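Ticket 3000: arm stops over bin, gripper feedback lost
Opened by: Geeta Rawat
Assigned to: Sugeng Krishnan

Arm halts over the bin with a gripper signal fault. 6 stops in 900 picks. Vurnus support blames the gripper firmware. I doubt it, as the stops only come when the wrist turns far.
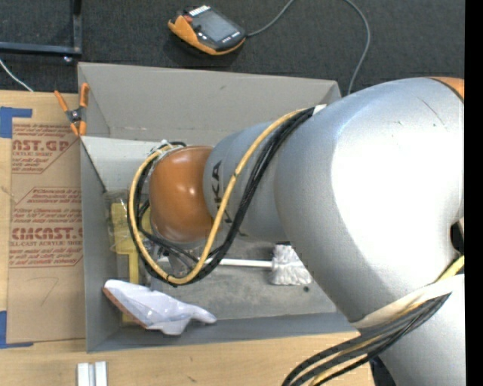
Update, Sugeng Krishnan
Look at the cable loop at the wrist. My bet is a connector working loose. Reseated them all, ran 8 picks, no stop. Eight proves nothing.

Status
Open. Firmware update on hold until someone shows me a log that points to it.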